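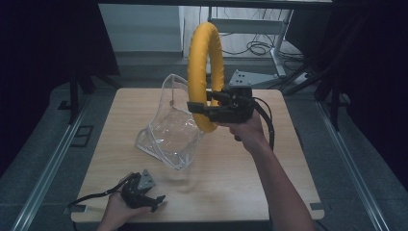
Lesus hand-held gripper pair in use at the Durnen workshop. Right unit closed on a padded yellow ring, clear bag on the table.

Lesus Hand-Held Gripper, Pair
Build kit, revision C
Designed by Ciarán Fitzgerald

The Lesus is a two-finger gripper carried in the hand and used in left and right pairs. It is intended for home builders and shared workshops recording two-handed tasks before moving them to an arm. Bags, straps and other soft goods are within its range, as are rigid parts up to the jaw opening.

Each unit has a black housing with screwed mounting plates, a metal bracket on top with spare bolt holes, and one cable from the rear. Route the cable along the forearm and leave enough slack to reach the far corner of the table.

Specification
Jaw opening: 80 mm
Finger depth: 30 mm
Length over housing: 293 mm
Bracket fixings: M3, 25 mm spacing
Cable: 2,000 mm, plug fitted

In the box
Two grippers, left and right
Two brackets, unfitted
Fixings and hex key

Assembly takes an evening. The bracket screws need threadlock, not supplied. Finger pads are sold separately under the Bayram name.

Kits ship from Flendgate. Revision B owners can fit the new bracket without drilling.

Page updated 25 Dec 2019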